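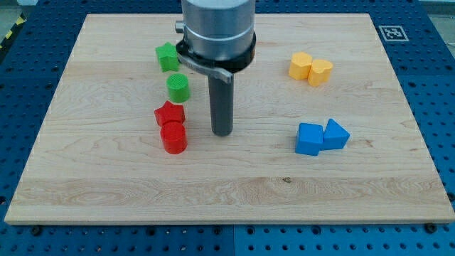 Block-pushing cells: questions about the August stoppage

What happened?
On a Friday in August, the arm in Cell 6 at our Mestden site pressed its finger into the work board during a pushing run. The controller stopped the arm on a force alarm. No one was hurt.

What was the cause?
The board height held in the software was wrong. The board had been changed and the stored value had not been updated – the arm was working to the surface of the old one.

Were other cells affected?
No. All 27 cells were checked and the remainder held correct values.

May I restart a cell after a force alarm?
No. Leave the arm where it has stopped, keep outside the hazard tape and call extension 482. Only staff trained by Brultby may move the arm or clear the alarm.

What has changed?
The height must now be measured again whenever a board is removed, even if the same board is put back. The controller will not start a run until the new value has been entered.

Do the blocks need to be replaced?
Only if they are chipped or cracked. Please return damaged blocks to the Jolamus store.

Who is responsible for this guidance?
Inès Royer, Equipment Safety, Room 22.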